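Kokance 向日葵台布，用了一个夏天加一个秋天头的感想

买这块台布之前我在网上翻了好久的评价，翻来翻去都是“很好看”“物流快”“还没用，先好评”，看得我直叹气。所以轮到自己写的时候就想多写几句，啰嗦的地方请多包涵，着急的朋友可以直接跳到后面看洗涤和缺点那两段。

先说为什么要买。我们那张大桌子台面是冷冰冰的浅色，东西一放上去就当当响，小孩子的积木从手里滑下来，那个声音隔着一道门都听得见。之前铺的是一块 Predmont 的素色塑料布，好擦是真好擦，可是夏天胳膊肘往上一搁就粘住，抬起来“嘶啦”一声，冬天又硬邦邦的，四个角翘得老高，怎么压都压不服帖。忍了两年，七月份终于把它卷起来收进柜子里了（没舍得扔，后来刷油漆的时候铺地上倒是正合适）。

新的这块是在 Clurnalel 看中的。店里挂了好几种名画风格的，有睡莲，有星空，还有一款杏花，我本来是冲着杏花去的，Mercedes 陪我一起挑，她一把就抽出了向日葵这块，说桌子上常年摆着乱七八糟的东西，铺杏花太素净，掉一点脏都心疼。我当时还有点不服气，现在觉得她的眼光比我好。

颜色是我最想夸的地方。梵高向日葵那种路子，笔触一道一道打着旋，芥末黄、土黄、橄榄绿，里头夹着橘红，底下一大片深深的蓝，靠近左下角那里红得特别热闹。我原来担心这么花的东西铺上去会头晕，头两天也确实有点不习惯，走进屋先被它吓一跳，过了一个礼拜就顺眼了，再看别人家的白桌子反而觉得缺了点什么。晚上开灯和白天看又不太一样，白天蓝色抢眼，晚上黄的那些会暖起来，我有时候收拾完了还要站着看一会儿，哈哈。

印得也比我想的细。远看是大块的颜色，凑近了能看见笔触的纹路，像颜料堆出来似的，花茎弯弯绕绕地垂下来。Pieter Prins 每次经过都要伸手去摸，以为真的有凸起来的颜料。没有的，摸上去就是布，但被骗到也说明它印得好。
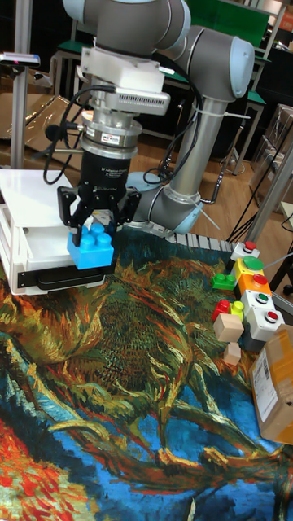
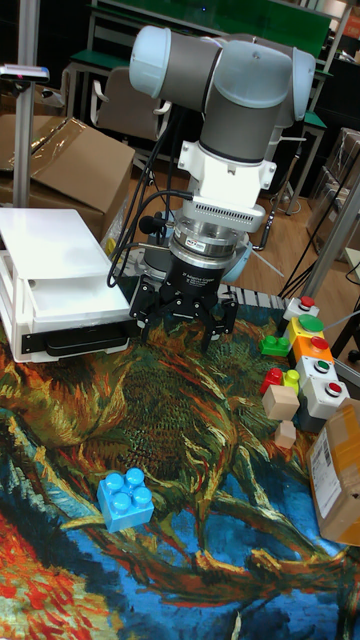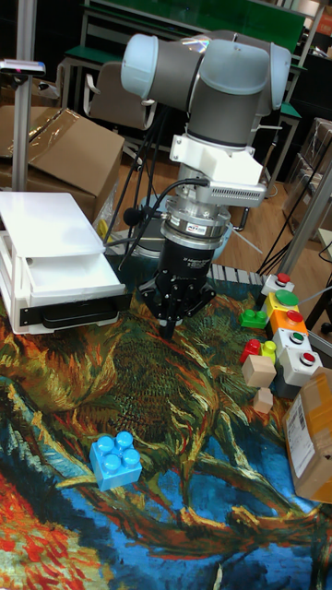
台布铺在桌上的样子，左边的白色塑料箱在前两张里；蓝色大积木看第一张和第三张。

再说用起来怎么样，毕竟买它是要干活的，又不是挂墙上。

积木放上去很安静，这一点我给满分。大颗粒的塑料积木以前在光桌面上一碰就滑，现在搁哪儿就在哪儿，布面有一点点涩，刚刚好。木头方块也试过，一块摞一块，底下不打滑，摞起来心里踏实。白箱子那种底面平平的东西放上去也稳，就是拖动的时候要稍微抬一抬，硬拖的话布会跟着皱起来，皱出来的褶子用手掌往外抹几下就平了，不用大动干戈。

不过有一件事我要老老实实提醒大家：这个花色会“吃”东西。蓝积木放在蓝的那一片上，眼睛一扫就过去了，找半天，还以为掉到桌子底下。黄的小积木落在土黄色的地方也是一样，原木色的方块更不用说，跟那些花茎的颜色差不了多少。Gilberto Pacheco 有一回收拾完了说少一块，我们趴在地上找了一圈，连柜子缝都拿手电照了，最后发现它就好端端地待在桌子中间。如果您是拿来玩拼图、串珠子、修手表这一类细碎活计的，我真心建议换一块素的，或者在上面再垫个浅色托盘。我现在就备着托盘，小东西进托盘，大东西随便放，这样两边都照顾到了。

反过来讲，它藏脏也是一把好手。咖啡滴上去一点点，擦干以后落在褐色那一块里，我自己都找不到在哪儿。铅笔灰、橡皮屑、饼干渣，远看一概没有。这到底算优点还是缺点，看您自己的性子了，我是属于“看不见就当没有”的，Trinidad Orellana 不行，她说越是看不见越要擦，每次来都拿着湿布从这头抹到那头，抹得比我勤多了。

洗涤。到今天为止洗过六次，都是冷水，装在洗衣袋里，机器开轻柔那一档，没有烘干，搭在椅背上阴干的。第一次洗我特别紧张，往里头塞了一条旧白毛巾想看看会不会掉色，拿出来毛巾边上有一丝丝发蓝，第二次就没有了。缩水有一点，铺回去的时候短的那一边往里退了一指来宽，对我们的桌子没影响，要是您量得特别准、想让它刚好垂到某个位置，那就多留点余量。颜色到现在为止我看着还是原来那样，红的那一角尤其精神。

熨烫我只试过一回，从背面，中温，垫了一层薄布，效果很好，就是面积大，熨得我腰酸。后来我学乖了，晾的时候趁湿把四边拉一拉，干了就基本平整，省下好多力气。

价钱我付的是 17 欧，Clurnalel 那阵子刚好有活动，后来我路过又看了一眼，已经涨回去了，具体多少没记住。就我付的这个价来说，真是一点意见都没有。要是原价嘛，我可能会在店里多转两圈，最后大概还是会买，毕竟那个蓝色我惦记上了。

缺点除了上面讲的，还有几样小的。包边的线有一处松了，大概一个小拇指长，我自己缝了几针，针脚歪歪扭扭，好在颜色花，看不出来。刚拆封的时候有股味道，说不上难闻，像新书包，在窗口挂了一夜就散了。折痕比较顽固，它是叠成小方块装在袋子里寄来的，横一道竖一道，没熨之前铺了快两个礼拜还隐隐约约看得见，要是赶着请客用，最好提前拿出来。还有就是它挺招猫毛的，家里有猫的朋友请准备好粘毛滚筒，我们那把滚筒现在常驻桌边。

有人问我防不防水。不防的，水倒上去先停一小会儿，然后就往下渗，所以喝汤喝茶的桌子要么底下垫一层隔水的，要么手脚快一点。Filippos Galanis 出了个主意，把那块旧的 Predmont 塑料布翻过来垫在下面，我试了一个下午，水是挡住了，可是布在塑料上面滑来滑去，一靠桌子它就往前跑，又撤掉了。后来换成薄薄的毛毡，我比较满意，声音也更小了，就是洗的时候要分两次揭，麻烦一点。

另外说一下同一家的 Flores 系列，我手痒又买了一条小的桌旗，想着凑一套。布料手感不一样，Flores 的要薄，也软，放在窗台上挺秀气，和向日葵摆在一起就有点没精打采的，颜色压不住。如果您只打算买一样，我会劝您买台布，桌旗等打折再说。客服倒是不错，我写信去问包边松线的事，隔天就回了，问我要不要换一块，我嫌寄来寄去麻烦就没换，他们还跟我说了该用哪种线来补。

打分的话，花色五颗星，静音防滑五颗星，耐洗四颗星，找小零件两颗星（真的只能给两颗）。综合下来我给四颗半，网站不让打半颗，那就五颗吧。

10月21日补一句：今天第七次送进洗衣机的是毛毡，不是台布，台布还是六次，刚才有朋友留言说我数错了，我回去看了下记在冰箱门上的纸条，没数错的。还有朋友问睡莲那款怎么样，我没有买，不敢乱说，下回去 Clurnalel 的时候替您摸一摸，回来写在评论里。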